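Planning a two-arm sorting cell: FAQ
2 min read

What should the budget cover?
Arms, frame, grippers and spares. Utia allows 20 per cent for cabling and brackets.
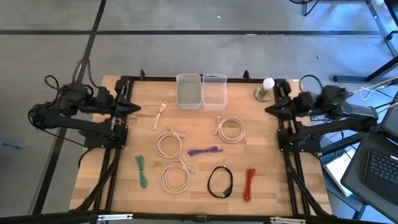 Floor space is costed separately. Leave access on both sides.

How long is delivery?
Panicker quotes 6 weeks for arms — 17 if grippers are custom.

Do bundled cables need special fingers?
Narrow fingers suit a tied bundle. Price a second set.

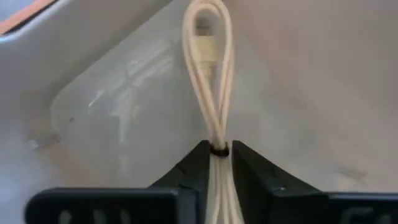

Comments

Ladi Shehu: Does the 20 per cent include spare fingers?

Reader: Ours didn't. Ask first.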